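Our grip-timing paper is finally up and I'm so happy with it! A short thread on what we did at the Killivik lab -- no maths, promise (1/6)

The question: when a robot hand picks up a bowl or a cup, how does it know it's time to let go? Most of our old policies, Brokik included, opened the fingers based on height alone. Fine on a bare bench, pretty rough on anything with a raised edge (2/6)

So we trained a small add-on called Zurkport. It looks at the last 30 camera frames plus the motor currents in the fingers and guesses how far along the task is, from "just grabbed it" to "safe to release" (3/6)

Training set was 1210 demos, all teleoperated. We held back 242 for testing, then ran 109 fresh trials on the real arm with dishes of every colour we could find. Early drops went way down compared with height alone, and I did a little dance in the hallway (4/6)

My favourite part of the task is the bit right over the tray, where the progress guess matters most:

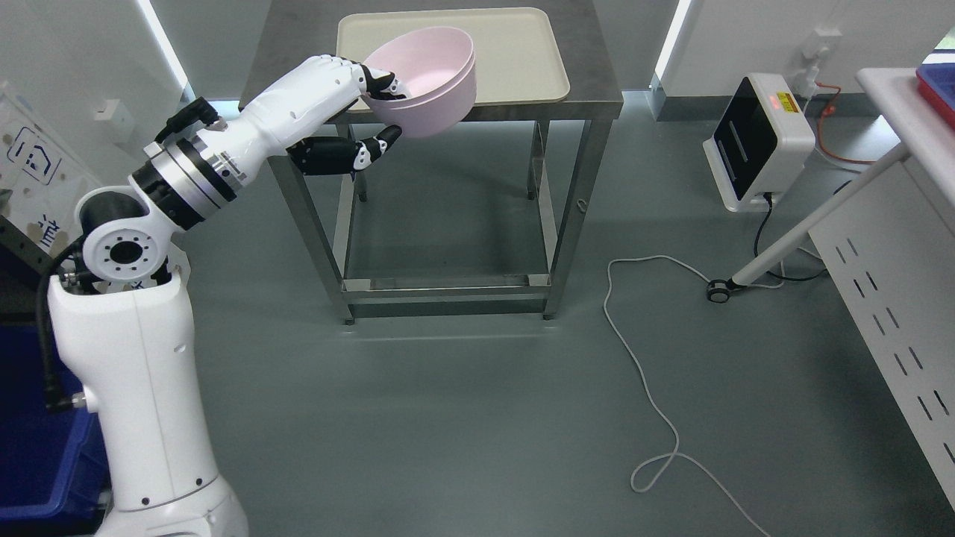
Pink bowl, fingers over the rim, thumb underneath.

Still struggles with clear plastic -- that's next on the list. Code is coming once I've tidied it up, and I'd love to hear from anyone trying this on a different hand! (6/6)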